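Nellavness Artificial Foliage Stems, Large Leaf

Product code: Clakness 4
Maker: Galtness
Sold by: Aguirre Display Supply
Page updated June 26, 2023

Overview
The Nellavness range covers cut-length artificial stems for shop windows, lobbies and trade stands. Stems are supplied loose, without pots or filler. They may be bent by hand to shape and returned to straight for storage. Repeated sharp bending at the same point will shorten the life of the core wire.

Color
Leaves are dark green. Stems are lighter, toward yellow-green, and slightly glossy. Small shifts in shade occur between production runs. Order the full quantity for one display at the same time if an exact match is needed. 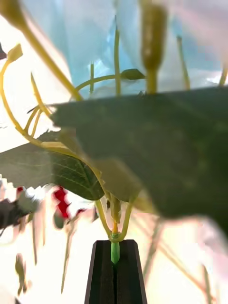 Shaping and fitting
Open the side branches before fixing the stem in place. Start with the lowest branch and work outward, holding the main stem just under the joint. Do not pull on single leaves. Stems can be trimmed with side cutters; standard floral scissors will not cut the core. File the cut end before pushing it into foam.

Foam, gravel and dry sand are all suitable bases. For wall panels, fix each stem at 2 points with coated wire.

Unpacking
Lay stems out on a flat, clean surface and leave them overnight at room temperature before shaping. Creases from packing relax on their own in most cases. Stubborn creases can be eased with a hair dryer on its low setting.

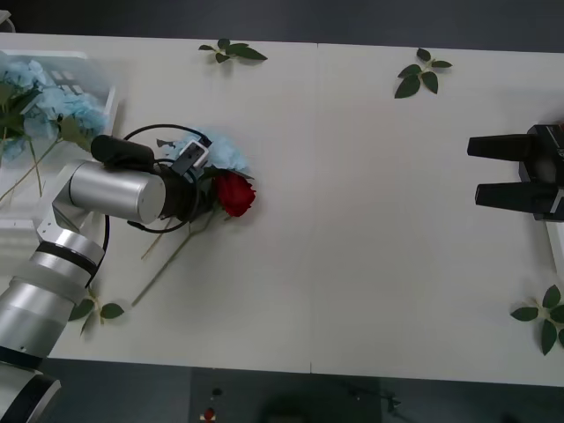

Check the delivery against the packing slip during this stage. Claims for short or damaged goods must reach us within 4 working days and must quote the carton number.

Cleaning
Dust with a soft brush. For heavier dirt, wipe with a damp cloth and mild soap, then air dry. Solvents and spray polish will dull the finish.

Placement
Indoor use only. The range is not UV treated, and leaves kept in direct sun will fade. Keep away from heaters and spot lamps.

Ordering
Carton quantity: 300 stems
Minimum order: 2 cartons
Current stock: 1,789 stems
Part cartons: on request
Next delivery from Galtness: May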